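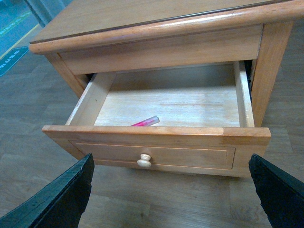 Figure 2. Wrist view during a drawer task. The drawer is open, a single pink marker lies inside, and both fingers are clear of the knob.

3.2 Rules for starting and ending an episode

Our first round of recordings, made in August, had no written rules. Operators stopped when they felt the task was done, and the labels could not be compared between sites. Müzeyyen Ateş and Spyros Papadopoulos then wrote the protocol used for the rest of the Karakaya set. It has 13 rules, and three of them cover drawers and doors.

The first is that an episode ends only when the gripper is open and touching nothing. A view like the one in Figure 2 meets this rule. A view in which one finger still rests on the knob does not, even if the drawer is in the right position.

The second is that the contents of the drawer must be visible in the wrist view at the moment the label is given. Part of an object may be hidden by the drawer front, but the annotator must be able to name it without looking at another camera. If two annotators disagree, the episode is marked "unclear" and kept out of training.

The third covers loose items. Anything in the drawer is entered on the task sheet before recording starts. Operators may not add or remove items between attempts without opening a new sheet.

We checked the rules on 46 drawer episodes. Under the old practice, 16 of them had been labeled as successes with the gripper still in contact. These were relabeled by Erdal Tekin, who had not taken part in the recording. We did not change any labels for episodes outside the drawer and door tasks.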